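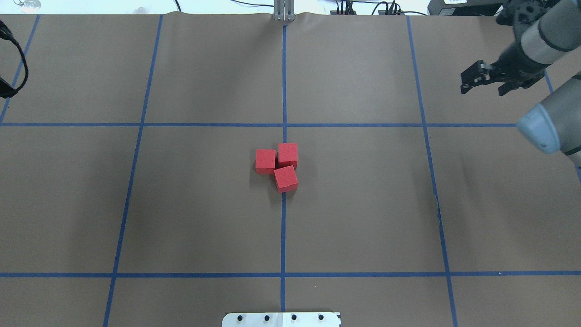

What is a memoir?

A memoir is a true story somebody writes about their own life. Say it like this: MEM-wahr. It comes from a French word for memory. Easy to remember then.

Is it the same as an autobiography? Nearly. An autobiography tries to tell the whole life, birth to now, all in order. A memoir picks a bit. One summer. One school. One job on a boat. Or just a grandad and his shed.

So you don't have to be old to write one. Or famous!

An example

Edgars Strazds grew up in Skerkcombe, a fishing village with one shop and a lot of rain. When he was grown up he wrote a memoir called The Winter at Flimden. It has 262 pages and nearly all of them are about the 22 weeks he spent living with his aunt, when he was eight.

Not much happens. He learns to skate. He breaks a window and blames the wind. His aunt teaches him to make soup and he hates the soup. But you feel as if you were in that kitchen with them, cold feet and all.

The first line is: "My aunt did not like boys, and there I was." Good start. You want to know what happens next.

How do they remember it all?

They don't. Try writing down what you had for tea on a Monday three weeks ago. Hard, isn't it?

Writers go looking for help. Old letters, diaries, school reports, photos, bus tickets. They ask brothers and sisters. (Who often say it didn't happen like that at all.) Edgars had his aunt's shopping lists, a whole biscuit tin of them, more than 290. That's how he knew about the soup. Turnips, turnips, turnips. 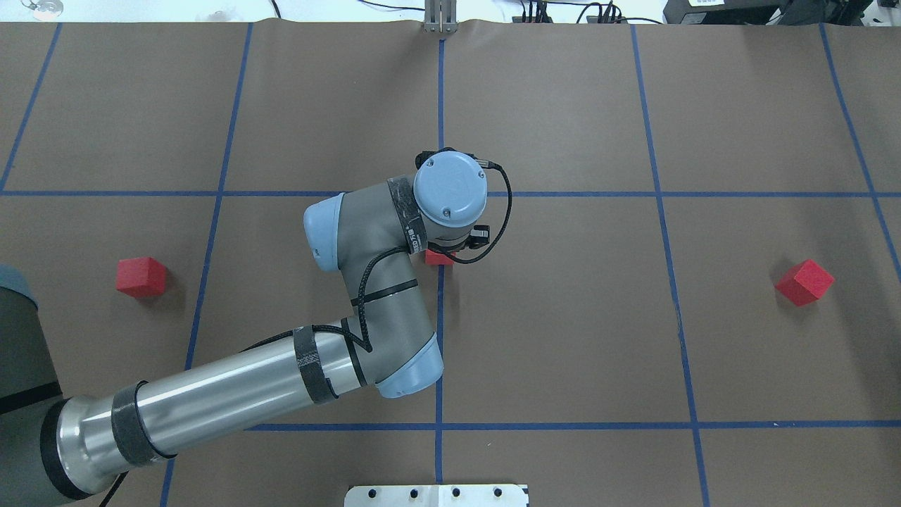 What if a writer can't remember the exact words people said?
Most writers put down what they think was said, as close as they can get it. Readers know nobody carries a tape recorder about when they are eight. What a writer shouldn't do is make up a big thing, like a shipwreck, and say it really happened. Then it's a novel and should say so on the cover.

Are memoirs new?

No, people have been at it for hundreds of years. Soldiers, nuns, queens, cooks. There's one in the town museum at Rarolholm that was begun in 1609, by a merchant called Lytvynenko. He mostly moans about the price of candles and his bad tooth. But historians love that sort of thing. Kings and battles get written down by lots of people. Candle prices, not so much.

Careful though. A memoir is one person's side. Lytvynenko says his neighbour was a thief. Was he? We haven't got the neighbour's book. So historians check with other things, like court records and maps and other peoples letters, before they believe it.

Some words to know

Memoir: a true book about part of the writer's own life.
Diary: written day by day, while its all going on.
Biography: somebody's life, written by somebody else.
Ghostwriter: a person paid to write the book for you. Not a real ghost. Sorry.

Have a go

Pick one small thing. Your first day somewhere, or losing a tooth, or the time the dog got out. Don't start with "I was born". Start in the middle of it. What could you smell? Who was cross? Write one page, quick, don't stop to fix the spelling. Then ask someone who was there what they remember, and write that on the back.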